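Add-ins and Extensions > Layout and routing

Thread: Pustby auto layout keeps flipping my connectors

trudy_k
Posted 6/22/20
Hi all, hoping one of you has run into this. I draw the network diagrams for our office and I've been using Pustby to tidy them up, mostly the hierarchical layout. Up to last week it was great! Now every time I hit Arrange it moves my connection points to the wrong side of the box, so a line that should leave from the bottom goes out the top and loops all the way around. The drawing has 86 shapes and I am not fixing those by hand again (I did it once, it ate my whole afternoon, never again).

Things I tried: reinstalling, a new blank drawing, turning off snap to grid. The blank drawing works fine until I paste my old shapes in.

Trudy Katene

dudas_fan
Are your shapes from the old Dudás stencil? If yes, that's your problem. Those have the connection points pinned and Pustby ignores the pins from version 12 on. Right click, Shape Behavior, uncheck Pinned Points. You can select all and do it once.

trudy_k
They ARE the Dudás ones, yes! Trying it tonight. I'm off today and only on my phone because we're putting up the shade thing over the yard.

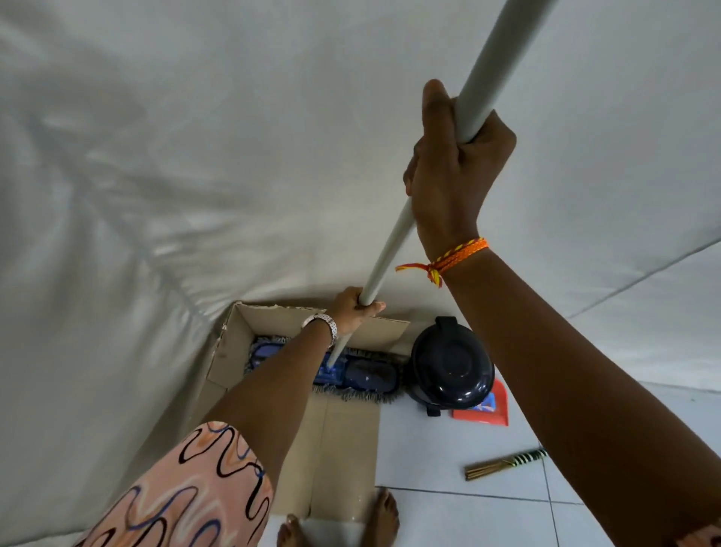 Pole duty this morning

Back to the laptop after dinner, will report.

boxes_and_lines
I'd be careful with unchecking that. I did it on a floor plan and every connector snapped to the center of its box, and there's no undo once you save. Personally I'd drop Pustby for this and go with Vurnville. It's slower but it leaves your points alone.

dudas_fan
It only snaps to center if you've also got Dynamic Glue on. Turn glue off first, then unpin. I've done this on bigger drawings than Trudy's and never lost a thing.

boxes_and_lines
Well I lost 25 connectors, so somebody should at least tell her to save a copy. And Dynamic Glue was off, I checked it twice.

dudas_fan
Off for the page or off for the document? There are two settings. The page one is in the ribbon and the document one is buried under Options, Advanced, way down.

boxes_and_lines
...I'd have to look. Still say save a copy.

nnasrallah
Nadine here, I used to write the help pages for Pustby so I can clear up a bit of this. You're both kind of right. The document setting wins over the page setting, and the ribbon doesn't show you that, so it can look off when it's on. The order I'd go in is save a copy, document glue off, page glue off, unpin, then Arrange. Leave spacing at 19 for the first run and change it after if you want it tighter.

And I don't agree about Vurnville for this kind of drawing. It's lovely for circular layouts but with a tall tree it makes the page about a mile wide.

boxes_and_lines
It does not make it a mile wide if you set the page break option. I print these every month on regular paper and they come out fine.

trudy_k
OK I got to it sooner than I thought! I did Nadine's order, with a copy saved first (thank you boxes, I was going to skip that, I'll admit it). Document glue was on. I had no idea that setting even existed, I've only ever used the ribbon button. 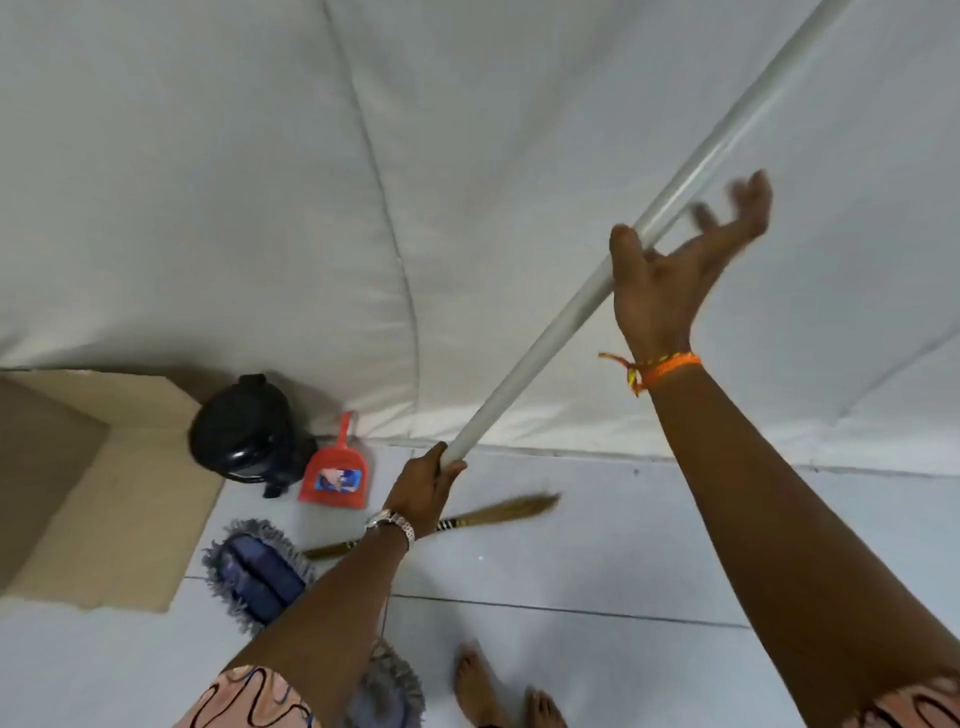 So after unpinning, Arrange gave me the right sides on nearly everything. The leftovers were the shapes inside the group I called Skatville (it's a joke name for our branch office servers, long story). Those still loop over the top. I ungrouped them, ran it again, and they went straight, but then when I grouped them back the labels jumped. Is that a separate thing or the same thing?

dudas_fan
Separate. Labels in a group follow the group's own text block. Open the group, lock the labels, close it, then run Arrange on the page.

nnasrallah
What he said, except lock the labels before you group. If you lock them after, the lock sits on the group and the labels can still wander.

dudas_fan
Mine don't wander.

nnasrallah
Which version?

dudas_fan
Still on 12, so maybe that's it.

trudy_k
Locked them first, grouped, ran it, and the labels stayed put! I'm going to try Vurnville on the copy too, just to see how wide it comes out. boxes, where is that page break option?

boxes_and_lines
Layout tab, little arrow in the corner, second checkbox down. Set your paper size before you check it or it uses the default.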